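Lenkräder prüfen ohne Muskelkater: Starkis übt erst mal am Rechner

7. März 2022

Also, ich war ja skeptisch, als es hieß, bei Starkis sollen Roboterhände in die Lenkradprüfung einziehen. 458 Lenkräder gehen dort pro Schicht durch die Hände der Leute, jedes wird gegriffen, gedreht, abgetastet und wieder abgelegt. Wer das mal einen Vormittag mitgemacht hat (ich durfte!), spürt abends jedes Handgelenk.

Seit ein paar Wochen läuft das Ganze nun in der Simulation. 14 Kolleginnen und Kollegen aus der Prüfung sitzen abwechselnd am Bildschirm und bringen den beiden weißen Händen bei, wie man so ein Lenkrad anfasst. Die Software kommt von Cedov, und ich muss sagen, das Zuschauen macht richtig Spaß – man fiebert bei jedem Griff mit!

Am Prüftisch selbst bleibt vorerst alles beim Alten. Ab Juni soll dann eine erste Station umgestellt werden, rund 100 Lenkräder am Tag, mehr erst mal nicht. Die Leute von dort wechseln in die Nacharbeit und ans Einrichten der Programme, Stellen fallen laut Betriebsrat keine weg. Gemischte Gefühle gibt es trotzdem. Eine Prüferin meinte zu mir, das Gefühl für eine schlechte Naht habe sie in den Fingern, und ob man das am Rechner üben könne, wisse sie nicht.

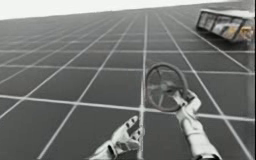 Über die Schichtzulagen wird übrigens noch verhandelt, da melde ich mich wieder, sobald es etwas Neues gibt.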